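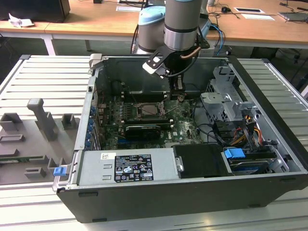
Robot arm over an open desktop tower, slatted aluminum bench.

Stustonar equipment plan – README

Prepared by Kristaps Luik, July 25, 2026

This folder holds the purchase plan for the second disassembly cell at Stustonar. The cell takes retired desktops and pulls the processors for resale. The plan covers hardware, spares and bench fittings. Labor and rent are in a separate budget and are left out here.

Files

budget.csv – one row per line item, with supplier, unit price and order status
spares.csv – parts we expect to replace, with reorder levels
layout.pdf – bench plan for the new cell
images/ – pictures of the work the cell has to do

Prices in budget.csv are in US dollars before tax. A blank price means the quote hasn't come back. Lombardi quotes are good for 45 days, so check the date column before you send an order for approval.

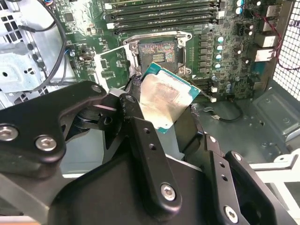

Can we buy the arm now and the gripper next year?
The two need to be ordered together. Flikommont charges a separate setup visit for each order, and the arm would sit unused until the gripper came in.

Main lines

Fixture plates: $300, printed in house
Cable set and strain relief: $1344, Stokitz
Bench frame: quote pending, Lombardi
Arm and gripper: quote pending, Flikommont

The fixture line is for printing material only. If the mix of towers changes, expect to print new plates and charge them to the same line.

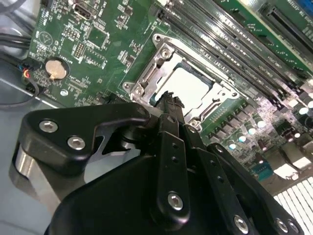

Fingertips are the spares line most likely to be set too low. The first draft listed one set for the whole year and treated the rest of the gripper the same way. The machined links and screws can stay at that level, but the pads need their own row. The black pad at the end of the long finger is ragged and torn-looking, and it works right at the edge of the processor. I have put five sets in spares.csv for the first year – change the quantity there, and the total in budget.csv will update.

Open items

Delivery dates for the bench frame
Whether the spare cable set moves to next year
Final order list, due in November

Send corrections to Kristaps with the row number and the file name. Please don't rename columns, as the approval form reads them by name.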